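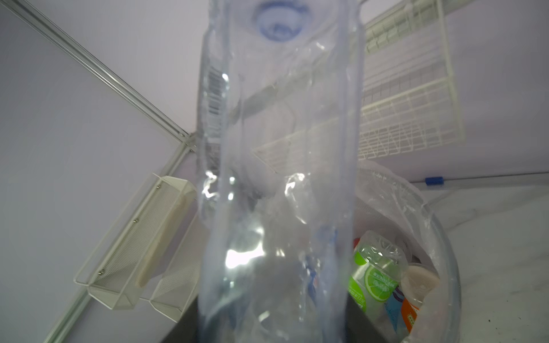 Do I need experience with choir singing to join the Clivus winter project?
Singers of every level are welcome, and reading music is optional.

Clivus is looking for 12 adult singers for a run of evening rehearsals that ends with a concert in December. We have 9 altos and sopranos signed up already, so we are mainly short of tenors and basses.

Rehearsals are on Sunday at 6:30 p.m. in the upstairs hall at Birnar and last two hours with a short break. Miloslav Jireš conducts. The program is mostly folk songs in four parts, plus one longer piece with piano. Sheet music and practice recordings are provided.

You should be 18 or older and able to attend at least two out of three rehearsals. The final rehearsal is required for everyone. There is no fee and no pay - travel costs are your own.

To sign up, leave your name, phone number and voice part at the Birnar front desk. If you don't know your part, write "unsure" and we will try you out at the first rehearsal. The hall is up 87 steps and the elevator stops one floor below, so tell us if stairs are a problem.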